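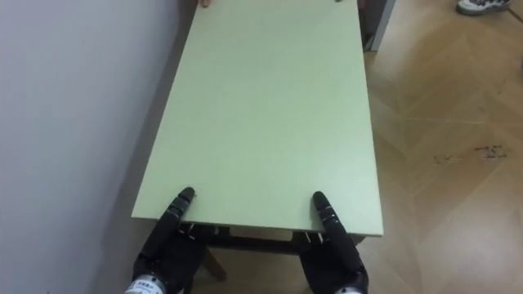 Pale green tabletop, looking down its length.

Kavinda Marikar has signed a racket and shoe deal with Tisel. The term sheet has been attached to the tour union's registration papers, so most of the structure can be read. Thread on what it says, clause by clause.

Background first. Marikar is ranked 53 in the world in men's singles. His deal with Urmont ran out in November. He played the last two events of the season with the Urmont logo stencilled out on the strings, as the rules for unsigned players allow.

The Tisel deal is three seasons, firm. Tisel can add a fourth if it gives written notice before the last month of the third. Marikar has no option of his own, which is normal at his ranking.

There are two product lines in the deal, rackets and shoes. Clothing is carved out. The national association has its own clothing supplier and players on central support have to wear it at team events, so an individual clothing deal would be worth little to either side.

The base retainer is blanked out in the registered copy. What we can see is how it gets paid: quarterly, in arrears, against a signed statement of events played.

That statement matters. If Marikar falls below the minimum number of events in a quarter, the payment for that quarter drops in proportion. It does not carry over. A player who misses spring and plays twice as much in summer still loses the spring money.

Injury is dealt with separately. One full quarter of certified injury is protected. From the second quarter the retainer is halved, and from the third Tisel may suspend it. Suspended time is added to the end of the term if Tisel wants it, so a long lay-off can tie him to the brand for longer.

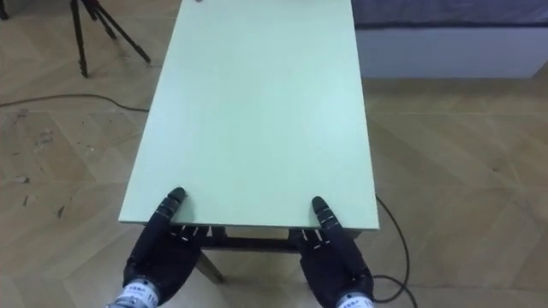
Photo: Nusrat Sarkar

Bonuses next. These are not blanked out. A quarter-final at a top-level event pays 2,000 euros. A semi-final pays double that, in place of the first sum and not on top of it. A lot of people add these up wrongly.

The win bonus is worded as a multiple of the semi-final bonus, and the multiple is in a schedule that has not been registered. I am not going to guess at it.

There is a ranking bonus as well. It triggers if he finishes the season at 29 or better. The date used is the first list published after the last counting event, so points that drop off over the winter do not hurt him.

Why 29? No idea. My reading is that it was 30 or 32 in the draft and somebody traded a place or two for something else. Entry cut-offs in the bigger draws usually sit on round numbers, and this does not match any of them.

The royalty clause covers a signature racket, if there is one. Rate is 3 per cent of net wholesale. "Net" means after returns, dealer discounts and freight. Tisel is under no duty to make a signature racket, so treat this as worth nothing until one is announced.

Compare the Urmont deal. According to his agent, Prasanna Wijesinghe, that one had a higher retainer and almost no bonuses. Wijesinghe said after the signing that his client "wanted the money moved to the results side". That fits the paper.

It also moves the risk to the player. First-round defeats at top-level events pay nothing under Tisel. Under a retainer-heavy deal they cost him ranking points and no sponsor income. 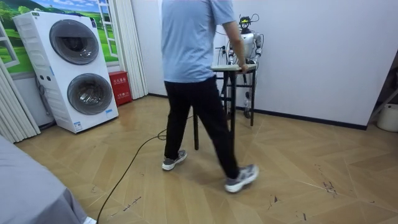

Shafiq Howlader: Does the bonus apply to doubles? He entered men's doubles four times last season and I can't see why Tisel would pay for that.

No. Clause 6 says "singles main draw". Doubles results are left out entirely, and so is qualifying. The minimum events count is also singles only, so a week of doubles does nothing for the quarterly statement either.

He does have to use the Tisel racket in doubles. Use is owed everywhere: matches, public practice, coaching clips, any photograph he has agreed to. Payment is owed for singles.

On use. He has a change-over window of six weeks in which he may play with an unbranded frame. It covers competition only. Most players need some time to settle on string tension and balance with a new frame, and brands would sooner wait than have a player seen going back to the old one.

After the window, a breach is a written warning, then a deduction, then a right to terminate. Wording is standard. The deduction is a fixed share of the quarter's retainer, so again we can't put a figure on it.

The matching right is the clause I would have argued over. When the deal ends, Tisel may match any rival offer within a fixed period. Matching covers money only. If Pernano offered the same retainer with a better shoe, or a promise of a signature racket, Tisel could keep him by matching the cash part alone.

Thilini Kodikara had a matching right of this type with Sultana. She got it limited so that Sultana had to match "all material terms", a promised signature line among them. Sultana let her go. Marikar's version has no such words.

A matching right also has a quiet effect on price. A rival has to spend time and legal fees on an offer that may only be used to set somebody else's number. Some do not bother. I would expect fewer offers at the end of this term than he had at the start of it.
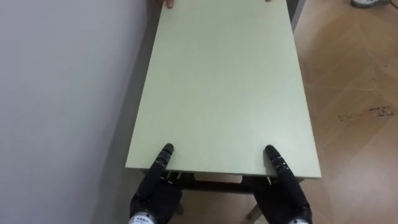

The panel, held at both ends.

Tax and image rights: the retainer is split between playing services and image rights, and the split is blanked out. The image rights part goes to a company. The bonuses go to him directly. This is ordinary and I have nothing to add on it.

Termination for ranking: if he is outside the top 100 at the end of two seasons running, Tisel can leave with one quarter's notice. He cannot leave if Tisel is sold. There is an assignment clause that lets the deal pass to a buyer without his consent.

First event under the deal is the indoor swing. He is in the main draw for both weeks, so both go on the first quarterly statement.

Correction to an earlier post: the option notice goes to the agent's registered address, with a copy to the player. It is valid if only the agent receives it.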